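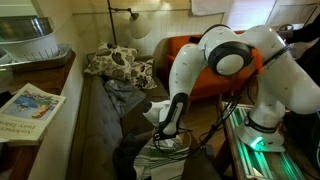

I've been putting off writing about sofas for months, mainly because mine was such a disgrace that I didn't feel qualified. But June is here, the windows are open, and I finally got round to sorting out the little room at the back, so you're getting sofas whether you like it or not!

I do love a grey buttoned couch. It goes with white panelling, it forgives most things, and it lets you be a bit silly with the cushions. Cream with a big black-and-brown print is my current favourite, and I'd say go for two in different sizes, with the large one at the back against the wall and the small one tucked in front so they overlap. Matching pairs standing to attention at either end always make me feel I should sit up straight.

Now, the buttons. They collect everything. Maite Olmedo, who taught the upholstery evenings at Campos, got me using a dry pastry brush round each one before the hoover goes anywhere near it, and I've stuck with it for 2 years. Brush towards you, then do the creases with the narrow nozzle on low. Mine took most of a morning (there was a LOT of toast in there) but I only do it properly at the change of season.

Blankets I have given up on. I used to fold ours over the arm every night and by breakfast it was a heap on the seat again, so it lives in a heap. A soft grey one, a shade bluer than the couch, looks perfectly nice bunched up. Wash it cool, and dry it flat if you've got the space – I haven't, so it goes over the banister.

Iñaki Iglesias wrote in from Tuvbridge asking whether he can put his cushion covers in the machine. If they've got a zip and the label says so, yes. Turn them inside out first, and do the zip up or it'll chew the corners. If there's no label, try a damp cloth on the back of one and see what comes off.

More than 300 of you read the last one, which is lovely. Next month, curtains.

Flirberg Home Notes | Write to us c/o Rirnedwood Reading Room | © Flirberg Home Notes | Back to top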